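Household Debt and Store Credit in Brurnodham
Eylül Işık
July 2018

Our group looked at how rising interest rates affect families who buy on store credit. We used 700 survey forms from Brurnodham and Bravthorpe, collected in January. Average card debt was $1,154 per household.

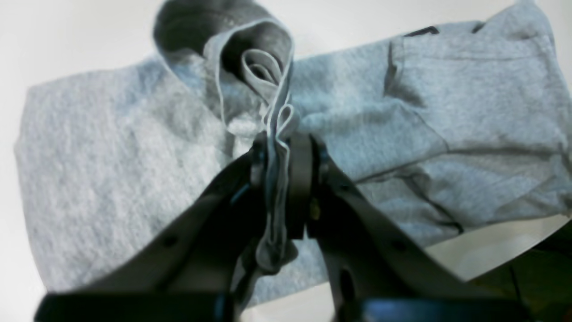
Clothing and furniture made up most of the balances — groceries were paid in cash. Bravthorpe households carried more debt but missed fewer payments. We compared two lenders, Hartono and Stavden. Both raised their rates after the central bank did, Stavden four weeks later than Hartono.

The survey left out renters under 21, so the debt figure may be too low.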